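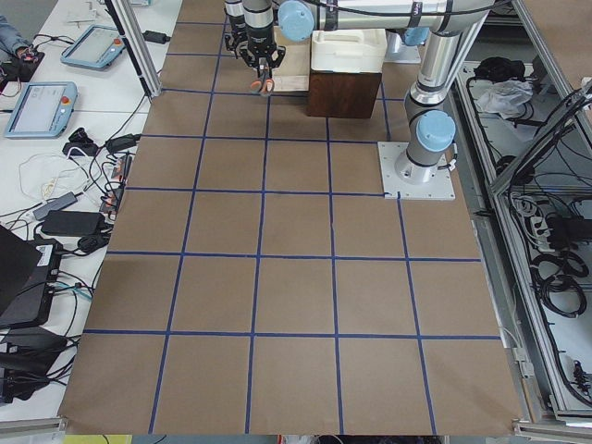 May 26, 2026. Finally got rid of the old cover on the big table, which had gone shiny with glue and was driving me nuts. Maarten wanted to go straight to a rubber mat, but I had a roll of kraft paper left from the Willems order and it cost us nothing, so paper it is for now! The dark blue tape goes both ways across it, and I love being able to say "one square over" when I'm asking somebody to move a thing. The white container is up on the dark brown block with the light wooden board next to it -- please leave those three where they are until Bonifacio has his measurements.

Tape notes: I pressed every strip down with the edge of a ruler and I'm giving it 72 hours before I pick at a corner to see if it tears the paper. If it does, we try the Modaretti stuff. Also need more blue, 12 rolls would get us to September.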